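Notebook: old board, socket and memory
August 16, 2020

Bench 2, the green board out of the Granus tower. This is the one that has been sitting in the antistatic bag since March with "no POST, maybe RAM" written on masking tape. I wanted it off the shelf one way or the other, and we need a spare machine for the Nakard test rack.

Starting point as I found it: board out of the case, cooler already off and in its own bag, memory in a separate tray, processor loose in a plastic clamshell. The socket cover was on, so whoever packed it was careful. The screws for the cooler were not in the bag. I took four from the odds tin and they fit, but they are slightly longer than I would like.

Cleaned the heat spreader first. The old paste was dry as chalk and came off in flakes, so I scraped what I could with a plastic card and did the rest with alcohol and lint-free wipes. It took far more wipes than usual. Some staining stays in the metal whatever you do. I stopped when the wipe came away clean and did not chase the color.

Then the pads on the underside. One pass with a fresh wipe, no pressure, and left it ten minutes under the lamp. Looked at the socket contacts through the loupe from all four sides. Tilting the board so the light comes in low is the only way I can see a bent one. Two near a corner looked off on the first pass and fine on the second, so I turned the board and looked a third time. They are fine. It was a reflection.

Seating the processor: lever out and back, frame up, corner mark matched to the corner mark, lowered straight in. No pushing. If it doesn't sit flat by its own weight, lift it and start again – I did have to start again once, with the notch a hair off. Frame down, lever down. It always feels like too much force on this kind of socket. For anybody new on the bench, it is meant to feel like that, as long as you checked the seating beforehand.
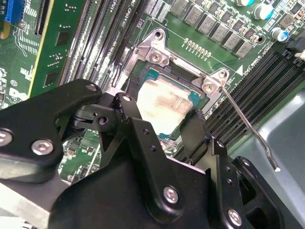

The star-drive screws on the socket hardware I left alone. The last person to tighten those on a Skaltetti board here took them past where they wanted to go and we lost two memory channels until it was backed off. If they are not visibly loose, don't touch them.

Memory next, and this is where the afternoon went. Tray had a mixed set in it. I sorted by the label on the back and kept only the ones that matched each other. Contacts wiped with alcohol, then looked over for scorch marks and missing parts. One has a chipped corner on the circuit board, well clear of any trace. Put a dot on it with the paint pen and kept it in the set for now.

Order of tests, power supply on the bench, no drives, borrowed graphics card:

Single module, slot nearest the processor. Fans spin, no picture, repeating beep.
Same module, next slot along. Same beep.
Different module, first slot. Same beep.
Same again after clearing the settings and pulling the battery. Picture.

So the tape was half right. It wasn't the memory as such. The stored settings had something in them the board could not start with, and everybody since March (me included) had been swapping modules without clearing it. Battery measured low as well. Fitted a new one from the drawer.

After that I went up one module at a time, powering down at the wall and waiting for the standby light to go out between each. All of them were recognized. The one with the chipped corner was recognized too, but it threw errors in the long test, so it is out. I moved it to another slot and the errors followed it, which clears the slot. It goes in the scrap box, not back in the tray. Please don't put it back in the tray.

The test was the Nazari image we keep on the red stick. It ran 21 passes on the remaining set with no errors before I stopped it. Fan at 2000 rpm throughout, temperatures boring. I used the small tube of paste, a pea in the middle, and had the cooler off once afterward to look at the spread. It reached the edges on three sides and was a bit thin on the fourth. Wiped it all off and did it over with a little more.

Things that slowed me down:

The star-drive bits are not in size order in the case again. I tried three before finding the cooler bit, and it was in the slot marked for hex.

The latches on the memory slots are stiff. Press the module at both ends, one thumb each, until both latches click. Twice I had one end in and the other only resting, and it looks seated from above when it isn't. Get your eye down level with the board.

The manual in the folder is for a later revision and the slot order in it is wrong for this one. I wrote the right order in pencil on the inside cover.

Still to do:

Find proper cooler screws, or cut the long ones down.
Check the rear USB ports. Only tried the top pair.
Label for the case. Next asset number is 646 according to the sheet, but I have not checked whether that was already used for the label printer.
Order more wipes. There are 8 packets left, and one board like this goes through most of a packet.
Let it run overnight in the case before it goes anywhere near the rack.

Board is on the gray mat at the end of bench 2 with the memory fitted and the cooler on. It is unplugged. Leave the lever side facing the wall so the cooler cable does not get pulled.

Filed under: Bench notes / Repairs / Memory and sockets

Comments (3)

benchrat: The low battery thing got me on the other Granus too. I'd change the battery first on anything that has been on the shelf over winter.

mtk: 646 is the label printer. Use the next one.

solderwick: Cooler screws are in the tall jar, not the odds tin. I moved them when we got the new shelves and should have written it down somewhere.

Recent entries
Skaltetti board, channels missing after socket work
Sorting the memory tray, second attempt
Nakard rack: power strip replaced
Which paste tubes are still good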